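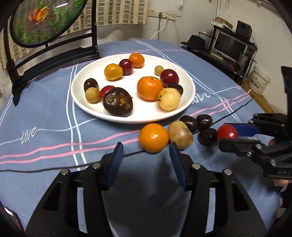

Claner : suivi de gestion pour petits commerces familiaux

Claner regroupe des tableaux de gestion tenus par des commerces dont l'exploitation a été confiée à un parent ou à un proche du propriétaire. Le jeu contient 147 fiches, une par commerce et par exercice. Il sert à étudier les écarts entre le stock déclaré, la caisse et les retraits personnels.

Contenu

fiches.csv : une ligne par exercice, 17 colonnes
retraits.csv : sommes prélevées par le gérant ou le propriétaire, avec le motif s'il est connu
accords.csv : présence ou non d'un contrat écrit, mode de rémunération du gérant

Les montants sont hors taxes et arrondis à l'unité. Une cellule vide signifie que la donnée n'a pas été fournie ; un zéro est un vrai zéro. Le séparateur est le point-virgule.

Collecte

Les fiches ont été saisies par Nhung Hà et Preben Frandsen à partir de cahiers et de relevés remis par les propriétaires. Les noms des commerces sont remplacés par un code, sauf pour Poninness et Tăng, qui ont donné leur accord écrit.

Limites connues

14 fiches n'ont pas d'inventaire de clôture. La marge n'y est pas calculée.
Le champ lien_parente a été rempli par le propriétaire seul.
Les ventes à crédit sont mal séparées des ventes au comptant avant la version d'octobre.

À faire

Reprendre les codes d'activité (Bình Ngô)
Ajouter les 20 fiches reçues de Cloltotholm

Corrections à envoyer à Müzeyyen Gökçe, avec le code de la fiche et la colonne concernée.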